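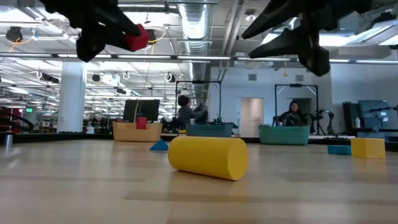 Red block in the left gripper, right one free, foam shapes and bins on the floor.

Threw out almost half our block-sorting demos and the policy got better

Posted 2023-09-12 by wobblejoint

Okay so I've been sitting on this for a while and I want people to poke holes in it before we write anything up. Setup is two arms, foam blocks, plastic bins, and you give it a line of text like "red block in the tan bin." The policy is plain behavior cloning, nothing fancy. We call the project Momden, don't ask.

We had 3235 demos. All of them successful, block ends up in the right bin, so for months we trained on everything and figured more was better. Then I got annoyed at how the arms would sort of dither over a block before grabbing it, and I went back and scored every demo for hesitation. Basically the share of timesteps where both arms are nearly still and neither gripper is opening or closing. Sorted by that, picked a cutoff, kept 1685.

Trained the same network on the smaller set with the same number of gradient steps and ran 80 rollouts on each. The filtered one wins pretty clearly, and the dithering is mostly gone (!!). I was expecting faster and a little sloppier and got faster and cleaner. Thoughts?

torque_and_cheese wrote:

Cool, and I believe the speed part right away. BC copies pauses, and once it's sitting in a pause the next frame looks the same as the last one, so it keeps pausing. People have run into that forever.

The success part I'm less sold on. Did you check what got cut? My guess is the slow demos are the hard objects. That big yellow cylinder lying on its side looks like a pain to grab, and I'd hesitate too. If your filter tossed most of the cylinder demos and your 80 rollouts were mostly cubes and little blocks, you've just trained on the easy stuff and tested on the easy stuff.

wobblejoint wrote:

Fair! Object mix in the rollouts was fixed ahead of time and it was the same list for both policies, cylinder included. But yes, the cylinder lost more demos than anything else. It still did fine, and I don't totally get why. My hunch is the leftover ones all use the same two-arm scoop and the dropped ones were a grab bag of tries.

mx_latency wrote:

^ that's your real result then, imo. You filtered for consistency and pausing just happens to go along with it. People stop when they're deciding between two ways of doing a thing. Take those out and you've got one way left, which is a much easier job for plain BC.

Easy check: train something that can handle several modes (diffusion, whatever you like) on the full set. If the gap closes, it was the modes.

gantryghost wrote:

I'll be the grump. Eighty rollouts per policy and one training seed each? We had a "clear win" on the Jorix setup back in March that flipped the second we ran another seed. Same data, same code, same everything. I got real quiet in group meeting for a few weeks after that.

Also who scored the rollouts, and did they know which policy was running?

wobblejoint wrote:

One seed, guilty. And I scored them myself, and I knew. I know, I know. In my defense a block is either in the bin or it isn't, but I was also the one deciding when to call a timeout, so there's wiggle room there.

gantryghost wrote:

The timeout thing is worse than you're making it sound. If the dithery policy runs out the clock and you count that as a fail, then some of your success gap is just the speed gap wearing a hat. Report them separately. Or let the slow one run until it's done.

torque_and_cheese wrote:

Agree with the grump on this one. Rerun with a really long timeout before you touch anything else, it's the cheapest fix.

pickledservo wrote:

Kind of a side question but how are you wording the bin commands? You've got a dark teal bin in the middle and a lighter teal-green one over to the right, and then there's a teal block on the floor too. If someone gives me "teal block, teal bin" I'm going to pause and think about it! So some of your hesitation could be coming from the instruction and have nothing to do with the grasp.

wobblejoint wrote:

Ooh. We say "dark teal" and "light teal" for those but the early demos just said "green" for the lighter one, and then we switched. I never broke the scores down by command. Doing that tonight.

mx_latency wrote:

If it is the wording, I'd argue you shouldn't drop those demos at all, just relabel them. You're throwing away perfectly good grasps over a text problem.

pickledservo wrote:

Half agree. The motion's still got the pause baked in. You could trim only the still parts and keep the rest. The Lakatos folks down the hall from us do it that way and they like it, though they had to be careful not to trim the short stop right before the gripper closes. Cut that and it starts grabbing air.

wobblejoint wrote:

Yeah I tried trimming once on our older Stenditier arms and got exactly the grabbing air thing, so I gave up on it. Might've been too aggressive. Could leave a little buffer around every open/close.

Okay so my list is: long timeout rerun, more seeds, somebody else scoring blind, a random subset of 1685 as a control (can't believe I skipped that one), then scores by command. Diffusion after that if I can get the GPU time. Will post numbers whichever way they go.

gantryghost wrote:

The random subset should go first. If that one does better too, you can skip half the list.

Related threads
Trimming idle frames without wrecking the grasp
How many rollouts do you run before you believe it?
Color words in language commands: pick a list and stick to it
Jorix seed variance, part two
Foam vs. hard plastic blocks for two-arm pickups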